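4. The board, its parts and the table

4.1 Why we begin with the furniture

It is tempting, in a paper on fitting parts together, to hurry past the things being fitted and get on to the results. We did so ourselves in an earlier draft, and Naima Bouzid, reading it with a pencil in hand, wrote "but what is the peg like?" in the margin of nearly every page. It was a fair question. A peg that is a little too snug, or a plate that creeps sideways when it is leaned on, can change the character of a task so thoroughly that two groups working from the same drawing end up studying different things. So we ask the reader's patience for a section given over almost entirely to a white board, some blue parts, and the table they sit on. Readers who are in a hurry may go to Section 5 and come back when something there puzzles them, as we suspect something will.

The board goes by the name Vuvari in our notes, and we keep the name here for ease. It grew out of an older one called Trarel, which had all its holes cut straight into the panel. Trarel was a handsome thing and very tidy, but it could only ever be one puzzle. Once its holes had worn (and they did wear, most of all the small round ones) the whole panel had to be made again, and there were long stretches when work simply stopped while we waited for a new one.

4.2 Plates on a panel

Vuvari's main idea is a modest one. The panel underneath stays plain and flat, and the fiddly work is moved on to smaller plates that are fixed on top of it. A plate may carry a row of slots, or a couple of upright pegs, or a single hole, and it can be taken off and swapped for another without disturbing its neighbours. Jailson Assunção, who drew most of the plates, worked through eleven layouts before we settled on the handful used in this study. The others are kept in a drawer and we still go back to them now and then, usually to remind ourselves why we gave them up.

The raised plates turned out to matter more than we had planned for. A hole that sits a little proud of the panel has an edge that can be found by touch, and an edge that can be found by touch is a great help to anyone who has lost sight of the hole behind their own knuckles. It also gives a dropped pin something to roll against. On Trarel a pin that missed its hole would wander off across the board and, on bad days, off the table as well; on Vuvari it tends to come to rest in the angle where a plate meets the panel, where it can be picked up again with only moderate grumbling.

Some places on the panel carry a printed outline and no plate. We use these for resting and for simple placing tasks, in which a part need only be set down within its line. They are easier than the slots, as one would expect, but they are less easy than they look. Being a little out of true with a drawn circle is something the eye catches at once, and the temptation to nudge the part again, and then once more, is very strong. We have come to think of the outlines as a test of knowing when to stop.

4.3 Shape, colour and fit

The loose parts come in a few families: pegs, round-bodied pieces, a gear, and the small metal pins. Most of the printed parts are blue. We would like to claim that the colour was chosen after careful trials, but Wellington Cavalcanti had a good deal of blue to hand when the first set was made, and it showed up so well against the white that nobody wished to change it. We did try a pale grey set in January. On the screen it looked elegant. On the board the parts all but vanished under the overhead lamps, and the grey set was retired within a few hours.

The metal pins are another matter. They are narrow and shiny, and they catch the light in ways that can hide where the pin ends and its reflection begins. We kept them for exactly that quality. A real bench is full of small bright things that are hard to see properly, and a board made up only of chunky blue pieces would have given a rather rosy account of assembly work.

Figure 4 shows the board in use, and it may help to have it beside the descriptions above and those that follow.
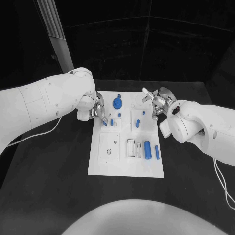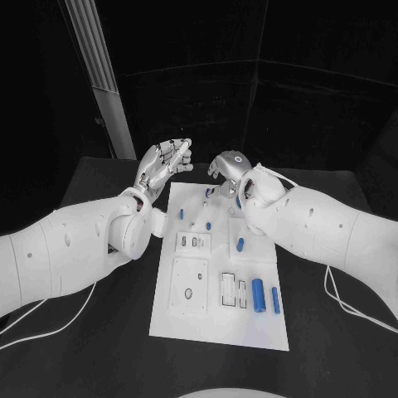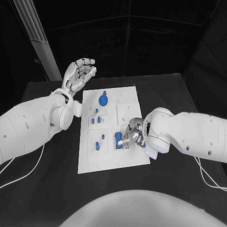
Figure 4. The white board on its dark table, with both arms reaching in from the sides. Top: working near the small blue pegs. Middle: a small metal part held just above the board. Bottom: a blue cylindrical piece in the grasp.

The fit of a part in its hole was the subject of more discussion than anything else in the project. A tight fit is satisfying, and it photographs well, but it punishes a small tilt out of all proportion. A loose fit forgives nearly everything, and after an afternoon of it one begins to wonder what is being measured. We went back and forth with sandpaper for far longer than we had budgeted. In the end each family of parts was made in two fits, which we call easy and close, and the close fit was set by a homely rule: the part should go in under its own weight if it is upright, and should stick if it leans. Endang Jugah checked every close part in this way before it was passed, and a fair number went back to be made again.

Edges were softened by hand. A very slight rounding at the foot of a peg makes a surprising difference to how willingly it finds its way in, and we have seen drawings of similar boards that give the diameter of every hole to a fine degree and say nothing at all about the rounding. We would gently encourage others to report it. Holes can be described in a line or two; the edge of a hole takes longer, but it is where most of the trouble happens.

Slots behave differently from round holes, and we had not thought hard enough about this at the start. A round peg does not mind which way it is turned about its own length, so there is one thing fewer to get right. A piece bound for a slot has to be brought round to face the proper way first, and it is often easier to do that turning well above the board, while there is still room, than down among the plates. We therefore moved the slotted plates a little apart from the taller parts. Before that change, a good share of the difficulty we recorded for slots was really the difficulty of getting past the neighbours.

4.4 The table and the light

The table top is dark and dull. This was Pleklow's doing, Pleklow being the supplier of the bench, whose standard finish happened to suit us. A dark surface gives the white panel a crisp border and shows up any pale pin that has strayed, and the dull finish keeps glare down to a level we can live with. It does show dust, and we wiped it down at the beginning of each session with a barely damp cloth.

The panel is set down by hand each time. We thought about fixing it with screws, and there is much to be said for that, but a board that sits in exactly the same spot for weeks invites everyone to learn the spot and forget the task. A small change in angle from one session to the next seemed to us healthier and a good deal closer to how things lie on an ordinary workbench. Thin rubber feet keep it from sliding once it has been placed. They need washing from time to time, as they lose their grip when they pick up fluff, and we now do this when the parts are counted back into their tray.

Lighting came from the ceiling lamps already in the room. Cauã Fontes made a strong case for a separate lamp at the side, to bring out the depth of the holes, and we did try one. It helped with the holes and spoiled nearly everything else, throwing long shadows from the taller parts across precisely the plates we wanted to see. We went back to the ceiling lamps and left the blinds down.

4.5 Wear, and what we would do differently

A set of parts does not last for ever. Ours has been through over 600 insertions, and the close-fitting pegs have started to feel a shade easier than they did. The change is gradual enough to be missed from one day to the next, so we keep a spare set, never used on the board, and compare the two by hand whenever we have doubts. When a working part slips into its hole noticeably more readily than its twin, it is moved to the easy set and a fresh one takes its place. The plates are treated in the same way. Drawings and plates carry the mark of their last revision, and all those used here are marked 08/12/2025.

There are things we would change. The gear is pleasant to handle but too forgiving, as its central hole is generous, and a second gear with a closer bore is already drawn. The smallest pins would benefit from a proper stand of their own. At present they wait in a shallow tray borrowed from the Vieira kit, where they lie in every direction, and picking one out cleanly can take longer than putting it in. We have left that time out of the figures given in Section 5, but it is recorded in full in the supplementary tables, and readers who care about picking as much as placing will find it there under the name of each part.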